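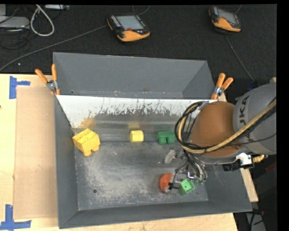

Fig. 1. Caixa metálica cinzenta na bancada, com quatro blocos e a bola.

Caderno de oficina, 16/04/2025
Projeto Timau, caixa de triagem de peças

Revisão do estado da caixa e do conjunto de peças curto. A caixa foi fornecida pela Heltelholm, etiqueta de inventário 1453, e está ao serviço desde agosto.

Estado da caixa
Fundo cinzento muito riscado. As marcas esbranquiçadas concentram-se à esquerda e ao centro. Não saíram com pano e álcool isopropílico; são abrasão do metal, não resíduo. Furo redondo pequeno junto ao canto inferior esquerdo: mantém-se aberto. Não tapar com fita, a cola acumula pó.
Chapa inclinada: faixa superior ainda brilhante, faixa inferior mais escura, com uma linha irregular de riscos e zonas gastas na horizontal. Passando a unha, os riscos sentem-se em dois pontos. Lixa de grão 300 testada numa sobra da mesma chapa: tira o relevo mas deixa a superfície baça. Não aplicar na caixa sem decidir primeiro se o brilho interessa.
Reflexos: os blocos amarelos aparecem refletidos na chapa, logo acima de cada um, com contorno difuso. A ter em conta quando se conferem peças por fotografia. Regra provisória: contar só o que assenta no fundo ou se encosta às paredes.

Conjunto curto
Bloco amarelo grande, com compartimentos quadrados abertos e pinos arredondados. Ficou encostado ao canto esquerdo, inclinado na diagonal.
Bloco amarelo pequeno, junto à base da chapa.
Bloco verde-escuro, mais largo do que alto, dois pinos virados para a frente.
Bloco verde-vivo oco, com abertura quadrada.
Bola laranja-avermelhada.
O conjunto completo tem 13 peças; as restantes estão na gaveta Schwaiger, saco fechado. Não misturar com o lote Wemstead, que tem pinos de outro diâmetro e encaixa mal.

Notas de uso
O bloco amarelo grande é o que mais vezes fica apoiado na parede. Para repor, deitá-lo com os compartimentos para cima, afastado 100 mm do canto. A bola é a última a entrar, caso contrário rola para a frente e os blocos caem-lhe em cima.
Lavagem das peças: água morna e detergente neutro, secagem ao ar. Nada de solvente no plástico.

Pendente
Pedir preço de chapa inclinada nova à Heltelholm, acabamento escovado e acabamento mate.
Medir a espessura do fundo na zona central.
Colar cópia da lista de peças na lateral da bancada.
Passar a regra dos reflexos para a folha de conferência.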